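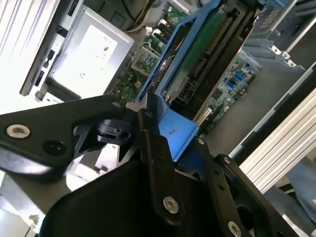

Going for the blue bracket, board and all.

So we have robots now! I've been putting off writing this post because every time I tell someone at a barbecue that I take apart computers for a living and that a robot has started doing some of it, I get the sad face. The "oh no, what will you do" face. I'd like to get it all down once and then just send people the link.

For anyone new: I work on the teardown line at Quartey, in the long low building out past Pollwood. Old office desktops come in on pallets, we open them up, pull whatever can be sold or reused, and sort the rest for metal and plastic. I've been there 14 years. I have strong thumbs and a permanent groove in my right index finger from a screwdriver.

The arm showed up in October, on a bench at the end of our row. Management calls the whole setup Gira, which I believe is the name of the project and not the arm itself, but on the floor it's Gira for everything. "Gira's down." "Gira dropped one." "Don't put your coffee on Gira." For the first few weeks it mostly stood there while people with laptops talked about it, and those of us doing the real tonnage walked past pretending we weren't looking. (We were looking. I ate lunch facing that way for a month.)

What it does, when it's doing it, is the inside work. One of us takes the side panel off, lays the tower down, and the gripper goes in after the parts. A processor goes into its own little square spot on a gray tray next to the case, all tidy. I used to drop them in a cut-down milk jug, so that's a step up.

It's slow! I want to be fair here, but it's really slow. On a good shift our three-person bench gets through 80 towers, and Gira was nowhere near that the last time I asked. A person reaches into a case and sort of feels where the latch wants to go. You're not even thinking about it, you're thinking about dinner. The arm has to get every angle right, and a case is a crowded place, with the power supply hogging one corner and wires looping over everything you want to get at.

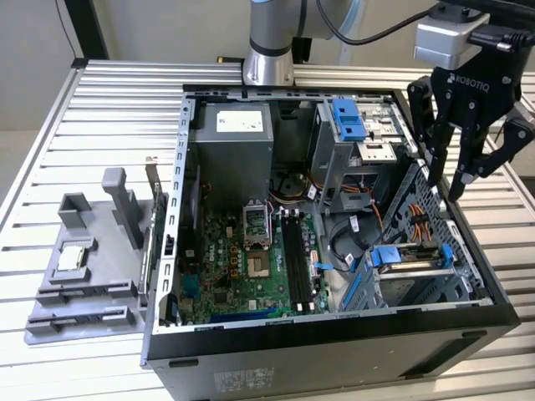

And that brings me to cables, which is the thing we humans have become weirdly famous for. Estíbaliz Valcárcel, who runs the project side, came over one Tuesday and asked if she could watch me clear the wires out of a few cases. I said sure. She stayed until break. She wanted to know why I lift the harness before I unplug it, and why I go for the drives before I touch the memory, and I had to stop and think, because it's been years since anyone asked me why I do anything. Some of it I couldn't explain. Some of it was just a habit I got from Sorin Sandu, who trained me, and when I asked Sorin he said he'd picked it up on a different kind of machine altogether and never bothered to change.

Since then my job has shifted around quite a bit. Three mornings a week I'm at the arm's bench, loading cases, clearing the tray, and hitting stop when it's about to do something dumb. The other days I'm back on the line with a driver in my hand. I like the mix more than I expected to. My wrists like it a lot more. I used to come home and not be able to open a jar, and now I can open the jar and complain about robots while I do it.

But I don't want to make it sound all rosy. The line is quieter with one of us gone to the end of the row, and I miss the talk. Watching a machine is tiring in its own way too, your body's fine and your brain is soup. We've also asked, more than once, what happens to the benches if Gira gets fast. The answer was that there are no plans to cut anybody, which is nice, and I'd like it better in writing. Lora, the other site, is supposed to get its own setup next, and their crew has been texting me questions I can't answer.

The pay question is still open as well. If I'm teaching the thing and minding the thing, I think that's a different job from the one on my badge, and I've said so. Sorin thinks I should have said it louder. We have a meeting on it coming up, so I'll post again after that, and if any of you have been through this at your own shop please tell me in the comments what you asked for and whether you got it.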